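FOR IMMEDIATE RELEASE
8 January 2025

Kinnear Students Teach Two-Armed Robot to Tidy a Vanity

KINNEAR – Students in the robotics club at Kinnear Technical College will show their household robot project to the public this month at the Ededach student competition. The team of 11 has spent the fall term teaching a two-armed robot, which they call Torkel, to put away small personal items.

The club chose a cosmetic organizer as its main task. Drawers have to be opened and closed, jars and bottles come in different shapes, and the compartments leave little room for error. Team members guide the arms by hand controls through each run, and the recordings are then used to train the software. The club has recorded 126 runs since July.

"A drawer this small moves if you look at it wrong," said Olaia Escobar, the team captain. "We spent weeks on the drawer before we went near the bottles."

Current practice runs use a white foam-board organizer with a mirror, a small pull-out drawer and a divided tray at the front. A camera mounted by the gripper gives the students a close view of the drawer and the items in the tray.
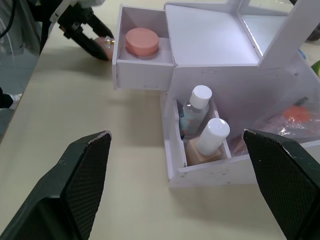
About the Competition

Ededach is open to college and high school teams working on robots for the home. Each team gets 38 minutes on the floor, including setup, and is scored on finished tasks and on a short talk to the judges. Kinnear is entering for the second time. Last year's team entered a single-arm robot that sorted flatware.

Şükran Toprak, who teaches automation at the college and advises the club, said the second arm has changed how the students work. "They have to plan for both hands now – who holds, who moves, who gets out of the way," she said.

The Pillero Fund paid for replacement parts and travel. The college's main hall seats 120 for the public preview, and admission is free. Seats can be reserved at the college front office.

Media contact: Olaia Escobar, Kinnear Technical College Robotics Club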